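Flodham Compares Two Grippers and Keeps the Shelf the Same

2019-06-15
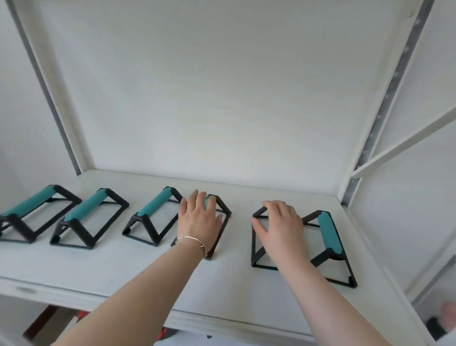 The handling group at Flodham has completed the first stage of its gripper comparison, in which a two-finger parallel gripper from Iller and a three-finger model from Keane were mounted in turn on the same arm. Áine Heffernan, who leads the group, described the purpose as practical. "We have a customer with retail shelving and a wide range of goods," she said. "They asked us which gripper to buy, and we did not want to answer from a data sheet." The test goods were chosen for awkward shapes, and the push-up bars proved the most demanding. Each has a black angular frame with triangular supports and a teal foam grip running between them, and on the white shelf they stand in one row at differing angles. Every layout is first handled by a person, with both hands, and recorded from head height.

Those recordings serve as the reference for both grippers. "A person will spread the fingers over the top of the bar without thinking about it," Ms. Heffernan said. "The question for us was how much of that either gripper could reproduce."

Each gripper was given 80 attempts on the bars. The Iller unit failed 7 times and the Keane unit 5. Ms. Heffernan cautioned against reading much into the difference. The Iller failures were nearly all slips on the foam when the fingers closed off center. The Keane failures occurred where two bars stood close together and the third finger touched the neighboring frame on the way down.

Fionnuala Coughlan, who is responsible for the controller software, said that the spacing problem had been underestimated. "We tuned approach angle on single items for weeks," she said. "Then we put the bars side by side and had to start again." Her team now plans the approach from the base rails, whose straight edges the wrist camera finds more reliably than the foam.

The controller, known within the company as Brekeck, was unchanged throughout. Ms. Coughlan said this had been a condition of her participation. An earlier comparison had used each supplier's own controller, and the results could not be separated from the software.

Asked which gripper she would recommend today, Ms. Heffernan named the Iller unit for shelves with generous spacing and declined to go further. Softer finger pads for it are on order. The second stage, with the new pads and a second wrist camera, is scheduled for August.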